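Zukthorpe Robotics Club
Minutes of the general meeting, 2023-05-08

Start: 4:10 p.m., in the lab. Chair: club president. Minutes: club secretary. Both faculty advisors attended, one of them by phone for the first half.

1. Minutes of the last meeting

Approved with one correction. The order for replacement fingertip pads was placed by the hardware team, and the earlier minutes had the software team down for it.

2. Money

The account stands at $237 after the fingertip pads and the cable sleeves. Still to be paid is the $50 entry fee for the Benard Challenge. The members voted to pay it this week. One member asked if the club could also cover parking on the day. Put off until the June figures are known.

3. Team names

The two competition teams registered as Vula and Saab. There was a short discussion about whether Saab should change its name before the program is printed, as other people will think of the car. The team wants to keep it. No vote was taken.

4. Benard Challenge, rules update

The organizers sent a revised rule sheet. Main changes:

Each run is now five minutes, down from eight.
Objects may be placed anywhere on the table at the start, including close to the far edge.
At least one object in each run will be a tall cylinder with a lid. It has to be picked up and set down upright.
Teams may restart once without penalty. A second restart costs 20 points.

The advisor on the phone pointed out that the restart rule is stricter than it looks, as a team that stops the arm by hand is counted as having restarted. The secretary will write to the organizers to ask if an emergency stop is treated the same way.

5. Report from team Vula

Vula has moved all of its practice to the pick and place task. The team has logged 181 attempts since January, most of them with boxes and soft items. Cylinders only came in after the new rule sheet arrived. The current approach is to come down from above, stop over the lid, and then close on the upper part of the object. Coming in from the side was tried first and dropped, because the wrist kept running into its joint limit.

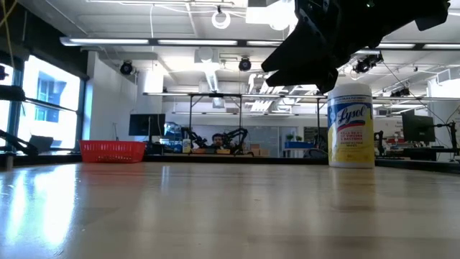
Team Vula's table, with the gripper over the wipes canister and the red basket farther back.

Vula's open problems, as reported:

Glare. The tabletop is glossy, and the daylight from the windows makes a bright patch on it. When an object is set down in that patch the detector either misses it or draws the box too large. The team asked to try a matte mat. The advisor in the room said to check the rules first - the competition table may be just as shiny, and practice on a mat would not help then. Two members offered to test both ways, on the same afternoon and with the same objects.

Lids. The fingers sometimes close on the lid alone. With a loose lid this means the robot lifts the lid and leaves the rest behind. The team will lower the grasp point and run the test again with lids both tight and loose.

Calibration. The camera calibration drifts over a few days. For now the team recalibrates at the start of every session, and this takes up too much of the booked time. A member of Saab has a script that cuts it down and will share it.

6. Report from team Saab

Saab is working on the two-arm handover. The handover itself works at low speed. At full speed the second arm arrives early and waits, and the first arm then slows down without being told to. The team thinks the cause is in the shared timing code and not in either arm. They have gone back to an older version of that code and will add the newer parts one at a time.

Saab asked for more lab time in the evenings. Vula had no objection as long as the morning slots stay as they are. Agreed. The sign-up sheet will be changed to match.

7. Lab rules

The advisor in the room went over these again after two reminders from the building office.

Hair tied back and no loose sleeves near a powered arm.
Tell the people at the next bench before you enable an arm, every time.
Nobody leaves an arm enabled to go and get food. If you step out, power it down.
Wipe the tables at the end of the session.
Test objects go back on the shelf with their labels on. The detector was trained on labeled objects, and peeled ones have been causing confusion.

A first-year member asked if new members can run an arm without an older member in the room. Answer: no, not until they have done the safety session and signed the form. Four people still need to do this. The next safety session will be held before the next general meeting, at a time to be posted on the door.

8. Open house

The department wants a demo from the club at the open house. Vula's task was preferred, as it is easy to follow for visitors who have never seen a robot arm work. Saab may show a slow handover if it is stable by then. The demo will run behind tape, with one member at the stop button and one member talking to visitors. The club agreed that the stop button person does not talk to visitors.

There was a question about letting children choose the object. Most were in favor, provided a member puts it on the table.

9. Other business

The spare gripper is missing two screws. Hardware team to replace them from stock.
The shared drive is nearly full. Each team is to delete old recordings, keeping the runs mentioned in the log.
T-shirts: no decision. The quote came in higher than last year's.

Action items

Treasurer: pay the Benard Challenge entry fee.
Secretary: write to the organizers about emergency stops and the table surface.
Vula: mat test, lid test, update the attempt log.
Saab: share the calibration script, continue with the timing code.
Hardware team: screws for the spare gripper, stock list for the next meeting.
Advisors: set a time for the safety session.

Meeting closed at 5:25 p.m. The next general meeting is in four weeks, same time and room.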